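5. Setting up the table and checking the arms

This section assumes the torso is bolted to its stand, both hands are fitted (section 4), and the Stosto controller is running firmware 2391 or later. Plan on over 26 minutes for the first check. Later ones go faster.

CAUTION: Keep the stop button within reach whenever the arms are powered. Do not reach across the table while a hand is raised.

5.1 Table and cloth

1. Roll the stand up to the table until the torso housing meets the front edge. Lock the casters.
2. Lay a cloth with a printed grid over the table. Let it hang at the front, but keep it clear of the elbow joints.
3. Set the folding screen around the back and sides. In the Plarley workshop it also keeps people from walking through the head camera's view.
4. Run the forearm cables down past the front edge with enough slack for a full wrist turn.

NOTE: A plain white cloth can be used, but the Pennington calibration script needs the grid lines. Without them it stops with error 2109.

5.2 Placing the objects

5. Put out small household items of different heights. Include one that lies flat, such as a mouse pad, and one very small item, such as a die.
6. Leave a hand's width between items for the first run.
7. Lay bottles on their side with the cap closed.

5.3 Raising the hands

8. Switch on the left arm, then the right. Wait for each to finish homing.
9. Set the speed limit to 2000 in the Flalten panel and choose READY.
10. Both hands should stop over the cloth with the fingers extended. If a finger touches an item, press stop and move the item – do not push the hand by hand.
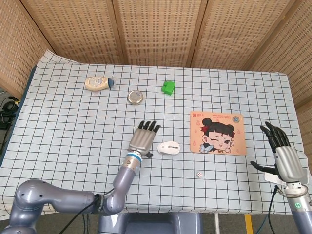 Figure 5-1. Both hands raised over the cloth, items laid out.

11. Check that neither cable is pulled tight, then save the pose as HOME_TABLE.

If the two hands come up at different heights, repeat the wrist zeroing in section 4.6 before going on to section 6.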